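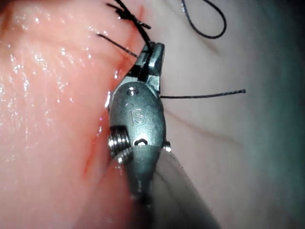

4.2 Closure of the membrane liner at purlin penetrations

The condensation liner in a cold-formed steel portal building is normally lapped and taped before the cladding is fixed, and any opening made later has to be closed from one side only. At the Ikthorpe test building, 39 such openings were cut where retrofitted hanger brackets passed through the liner between purlins. Tape alone did not hold on the curved edges of the openings, and a stitched closure was tried in its place. The handling of the thread followed surgical practice, in which the suture is held between closed jaws and drawn away in line with them, as in Figure 3, so that the pull is not taken across a metal edge. The same rule was applied to the liner: the thread was gripped in flat-faced jaws and led straight out, at right angles to the sheet. Kamata and Hoshino had found in earlier bench work that thread drawn sideways over the bracket flange lost much of its strength before the seam was finished.

Figure 3. Suture thread held in the closed jaws of a robotic surgical instrument beside a pink tissue pad.

Two seam types were compared. Type A was a single running stitch, sealed on the room side with butyl strip. Type B used separate knotted stitches with the same strip. Both were made in the Skusunik liner supplied with the building kit, and both were left for seven hours before the first pressure reading. The openings were divided between the two types by bay, so that each bay held only one type, and the gable bays were left out of the comparison. Five openings in the gable bays were closed with Type A seams but were not tested, which left 34 in the results.

Air leakage was measured with a sealed box clamped over the opening and held at a steady pressure difference. The box had a foam gasket on its rim and was moved along the purlin line on a light rail. Readings were logged at 3,408 points over the whole programme, including the repeats made after the roof sheets had been warmed by the sun. Readings taken while the roller door was open were removed before analysis, as the pressure in the building was not stable at those times.

Type B seams leaked less than Type A at every bay along the north slope. On the south slope the difference was small and in two bays it was reversed. Matsuda has suggested that thermal movement of the longer roof sheets, which run without a lap on that side, opens the knots slightly. We have not been able to test this, and the bracket spacing also differs between the slopes.

A further set of Type B seams was put through 1,000 load cycles on the rig at Flalwood, using a short length of purlin and the Beltrán bracket. No thread broke. The butyl strip crept towards the lower edge of the opening in three specimens, and in one of these it had come away from the liner at the corner. The effect of strip width is taken up in Section 4.3.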